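Arm build, part 14. Short thread because I finally got the wrist working and want to write it down before I forget the numbers.

Recap for anyone new. Four joints plus a wrist roll and a parallel gripper, built in a shared workshop in the evenings. The base and shoulder are done. The elbow is done unless it starts creaking again. Since September it's been all wrist and jaws.

The controller is a Zisix board. I bought it secondhand from Olga Collado, who had it in a drawer from a camera slider she never finished. It runs six channels and I use five. The sixth has a dead driver, which she told me up front.

Wrist motor first. The old one stalled whenever the gripper was pointing sideways with anything in it. I weighed the whole gripper with jaws, motor, camera and bracket. 934 grams. I had planned for 480. That explains a lot.

Where the extra came from: the jaws are metal now, and the first version was printed. The bracket is also thicker than it needs to be because I cut it from what was on the shelf. I could drill it out. I probably won't.

New wrist motor is a Barkar gearmotor with a higher ratio. It turns slower, but it holds. I left it pointing sideways with a load for the length of a coffee and the angle didn't change on the readout.

Several people asked why I don't just go back to the printed jaws. They flexed. At any real squeeze the tips opened up while the base was closed, and things rolled out the front. Also two of them snapped at the screw holes.

The metal ones started as offcuts. Reijo Riihimäki helped me cut the angles on the bandsaw, then I filed the inside faces by hand. They don't match perfectly. One closes a hair before the other. I fixed that in software with an offset, which is cheating, but it works for now.

Camera is on the wrist, looking down past the jaws. Fixed focus. I tried it higher up on the forearm for a while and the gripper kept blocking its own view whenever the elbow folded.

Downside of the wrist position is blur. Any time the arm swings, everything past the fingertips smears, and the tracking gives up until it settles. The jaws stay clear because they move with the camera. 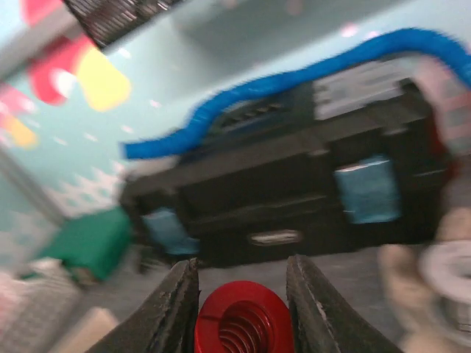
What I do about it at the moment is simple. The arm moves, stops, waits, then looks. The wait is 480 milliseconds. Yes, the same number as the weight I planned for, and no, there's no connection. I got there by making it shorter until it started missing, then backing off.

Shorter exposure would be the better fix. The problem is light. The workshop tubes are old, and when I drop the exposure the picture goes dark and grainy and the color detection gets worse than it was with the blur. A small ring light on the wrist is next on the list, if I can find one that weighs nothing.

Color detection, since it came up in the replies to the last thread: saturated colors are easy, especially red. Gray on gray is hopeless. I've stopped trying to make it find bare metal parts on the floor and will come back to that when there's a light.

Cable routing took longer than the motor swap. The camera cable and the gripper power both have to get past the wrist roll. First try was a loop outside the arm, and it caught on the elbow. Second try was through the hollow shaft, which is neat but you have to take off the connector to do it, and I crimped it back on wrong. Lost an evening to one swapped pair.

Third try is what's on there now. Through the shaft, with a small connector on each side so the gripper can come off without cutting anything. I limited the roll to 134 degrees each way. Past that the cable starts to pull. I don't need more for anything I've planned.

Gripper force. I don't have a sensor, so I'm reading motor current and stopping at a limit. It's crude. It can't tell a soft thing from a stuck screw. Started with the limit too high and crushed a paper cup, then a second paper cup.

The pick test for the new wrist was 50 tries with the same wooden block, moved by hand to a new spot each time. It got 41. Of the nine misses, six were at the far edge of the reach, where the elbow is almost straight and the whole arm droops a little. The other three I don't have an explanation for.

The droop is fixable. Reijo thinks a spring across the shoulder would take most of it. I think a correction table in software would do it with no new parts. We've agreed to try his way first – he already has the spring.

Parts note, for the people who keep asking. Bearings are Echevarría, the thin ones, and I'd buy them again. The timing belt in the elbow is a Stirkthorpe and I would not. It stretched within a couple of weeks and I've had to retension it twice. It'll get replaced when I have the elbow open for some other reason.

Still to do: ring light, shoulder spring, a proper emergency stop. The current one is a power strip with a switch, placed where I can kick it. It has been kicked.

Code for the move-stop-look loop is short and ugly. I'll put it up after I take out the hard-coded offsets, most of which only make sense for my two mismatched jaws. If you want it ugly, ask and I'll send it as is.

Next thread will be the spring.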